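Nakstead in September, off season. Cheap rooms, wet shoes, 2,000 people and one decent bakery. The ferry from Tisholm takes 19 minutes, less if the skipper's hungry. Go early. By noon the rye loaves are gone and your left with buns.

Herman Halim has run the place for seven years. Doesn't do coffee. Won't do coffee. "There's a café next door, they need the money," he says, already turning back to teh ovens.
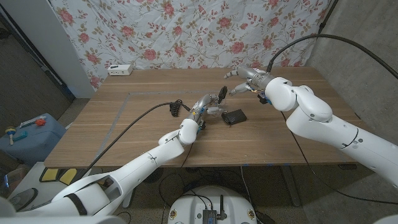 Last boat back is at 7. Miss it and it's the guest house, two rooms, thin walls, very good eggs.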